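Tunivitz Two-Arm Simulator, Classroom License: Our Club's Review

Posted Monday, March 8, 2021

I teach physics at a high school and I also run the robotics club, which this year has 11 students and no room to meet in. We have used the Tunivitz two-arm simulator since December. I promised to the parents' group that I would write down what I think of it, and a few teachers from other schools asked me too, so I am putting it on the club page where everyone can read it.

First, what we bought. The classroom license costs 411 dollars for one school year and lets you make up to 57 student accounts. We use far fewer than that, but there is no smaller license. You install the program on each computer, the student logs in, and then he or she gets a table, two robot arms with hands that have fingers, and a set of tasks. The arms can be moved with the keyboard and mouse, or with a short program in Python. There is also a recording function, which saves everything the arms did so that you can play it again later.

Before this we had the Diltance desktop kit, a real arm made from parts you screw together. I liked that kit and I still like it. But it is one arm, and when one student is using it, all the others are waiting. During remote school it was sitting in my apartment and the students were looking at it through my laptop. This was not a good way to run a club.

Installation took me one evening. The guide is clear up to the step where you must enter the license code, and then it shows a menu that does not exist in the present version. The correct place is under Account, then School, then Keys. I wrote to the support and they answered the next morning, very politely, but the guide is still the same today. On the older school laptops the program runs slowly if you leave the shadows on high. Put them on low before you give the laptops out. One student has a computer that is too old for the program at all, and she works together with a partner by screen sharing.

The tasks are sorted in levels. The first level is only moving one hand to a point. The second level is picking up and putting down, and here the students begin to enjoy it. By the third level both arms are needed, and there the real work starts, because the students must decide which hand does what and in which order. Our club is now on a sorting table that we set up ourselves in the scene editor, with a blue tray, a yellow container, a white pad and a small red cylinder.

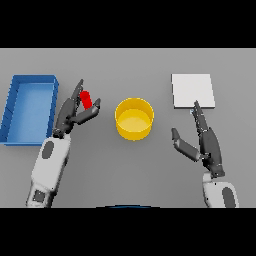
The grasping is the part I want to praise most. In many free simulators an object sticks to the hand like a magnet as soon as you come near it. In Tunivitz the fingers must close from two sides, and if you close them badly the object slips out. My students complained about this for two weeks. Then Yuzhen Lu, who is in tenth grade, wrote a small function that brings the thumb in a little later than the other finger, and her success went up so much that everybody copied it. I was happy to see this, and I did not tell them to do it. With an easier program I think she would not have had a reason to try.

The control of two arms at the same time is less good. By keyboard it is nearly impossible, you need to switch from one arm to the other with the Tab key, and the students forget which one is active. There is a small colored mark in the corner for this, but it is too small. I recommend to go to Python as early as you can, even with beginners. The commands are short and they have normal names, like open_hand and move_to. A student who has never programmed can write a working program for one arm in the second meeting.

The scene editor is simple and I have no big complaint about it. You take shapes from a list, you choose the size and the color, and you put them on the table. The table itself is plain gray and you cannot change it — some students were disappointed, they wanted a kitchen. For me it is fine. A plain table is easier to look at when you are checking the homework late in the evening.

For the teacher there is a page where you see the recordings of all students. I use it every week. I can play a recording at double speed and stop where something went wrong, and I can write a comment at this moment of the recording. What I miss is a way to put two recordings next to each other, so that a student can compare the old try with the new one. I also would like to download all the comments as one file. At present you must open them one by one.

My colleague Shufen Peng, who runs the club at Tseng Middle School, tried the same program with younger children for a month. She found that the first level was fine for them, but the text of the tasks was too long, and she had to rewrite it in her own words. She also says that her students wanted to touch something real by the end of the month. I believe her. My own students asked for the Diltance arm again as well, and when we can meet in person I will use both together.

We will take part with this program in the Ondgate school challenge, in the simulation group. The challenge accepts recordings from several simulators, and the Tunivitz files were accepted without any conversion when we sent our test entry. A task in the challenge is worth 100 points, and points are taken away for every dropped object, so the strict grasping is good training for us.

About the price, I have mixed feelings. For a big school with several classes it is cheap. For a club like ours it is a lot of money, and we could pay it only after we sold the old printer and got some help from the parents. If the company made a license for 15 or 20 students, I would recommend it to every small club I know.

I give it four stars of five. I took the missing star for the license size and for the keyboard control. If you want to try it, there is a free trial of two weeks, and the scene editor is included in it — but the teacher page is not, so ask the support to open it for you. They did it for me when I asked.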